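An Afternoon Among the Drawers: Open Day at the Testetier Furniture Works
Posted 01/08/2023
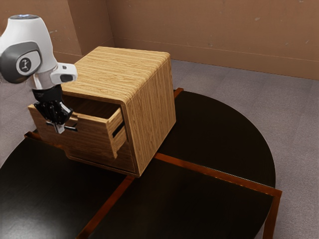 I've wanted to get inside the Testetier works ever since my aunt left me one of their linen chests, and when I heard they were opening the doors again I signed up so fast I put my own phone number in wrong. It's a small outfit on the river side of Drotent, two long brick sheds and a yard full of stacked boards, and they make cabinets, chests, desks and not a lot else. I'm no woodworker (I once built a spice rack that my sister uses as a doorstop), but I love old case furniture and I can't walk past a drawer without wanting to pull it. Give me a wooden cabinet with one drawer partly open, like the one in the picture up top, and my hand is already on its way over to see how far it slides! So a whole afternoon with people who think about drawers for a living was pretty much my idea of heaven.

The ticket said to meet at the yard gate. There was a sign pointing to parking that led to a hedge, so a bunch of us arrived late and muddy, and they waited for us, which was nice of them. Our guide was Despina Ghiță. She runs the bench room and has a voice that carries over a planer, and she got us going with safety glasses and a warning about the step into the first shed. I tripped on the step.

The first shed is lumber. I figured this would be the dull part and it wasn't at all. The boards are stacked with thin sticks between them so the air can get through, and each stack has a chalk date on the end. Despina pulled out an offcut of cherry and one of ash and passed them down the line so we could feel the weight, then asked us to smell them, and a grown man behind me sniffed the ash for so long his wife took it away from him. They've got walnut in there that was cut before I moved to this part of the country. It's being saved for a desk, she said, and the customer knows he'll be waiting.

Then the machine room, which was switched off for visitors except for one demonstration cut. Loud! I'd been given foam earplugs and had put them in my pocket. You go through there quickly and come out into the bench room, and that's where I could have stayed all day. High windows, shavings up to your ankles, a radio going at the far end. Every bench is set up differently. One had its planes lined up by size on a strip of green felt, and the one next to it looked like somebody had emptied a kitchen drawer on it.

We got to see a drawer being fitted, start to finish, and I'm still thinking about it. The parts come to the bench a hair too big. The maker planes a side, tries it in the opening, takes it out, looks for the shiny spots where it rubbed, planes those, tries it again. Over and over, maybe twenty minutes of this, and he never measured anything once it got down to the close work. When it was ready he gave it a push with one finger and it went in on its own little cushion of air, and the drawer underneath popped out half an inch. Everybody went "ohhh." I asked if it would still do that in a humid summer and he laughed and said ask him in August. They leave a bit more room at the top if a piece is going somewhere damp, so if you're ordering one, do tell them where you live.

I also learned what's been wrong with my aunt's chest. The bottom drawer has stuck for years and I'd been rubbing candle stubs on the runners. Despina asked whether I pull it by one handle (I do) and whether it's standing on carpet (it is). A chest sitting on carpet can twist just enough to pinch the lowest drawer, and she told me to slip a bit of card under the front left foot before I let anybody near it with a plane. I tried it when I got home. One folded cereal box later, it runs better than it has since I got it, though it still grabs a little at the very back.

The finishing room is off limits because of dust, but you can look in through the glass. They use an oil and wax blend called Manole on nearly everything, and there was a table outside where we could rub some into a scrap of oak and keep it. Mine came out blotchy. The kid next to me did a gorgeous one and was very gracious about it.

Last stop was the showroom, and I'll be straight with you about money. The nicest thing in there was a tall chest in cherry at 3,200, and I visited it 2 separate times and went away again. There are small boxes for a lot less, and a shelf of seconds by the door where I found a tray for 101 with a knot in the corner that I'd have picked on purpose. Bring cash for the seconds shelf, they don't run cards there.

A few grumbles. The tour groups were too big, and if you stood at the back in the machine room you saw a lot of jackets. There's no place to sit until the very end. And the coffee is from an urn, so I'd walk over the bridge to Lalus afterward instead and have the plum cake, which comes warm if you ask.

They only let in 200 people over the whole day, and the next one is in May. Sign up at the front office or by phone. Wear shoes you don't mind getting sawdust in, put the earplugs in your ears, and watch that step.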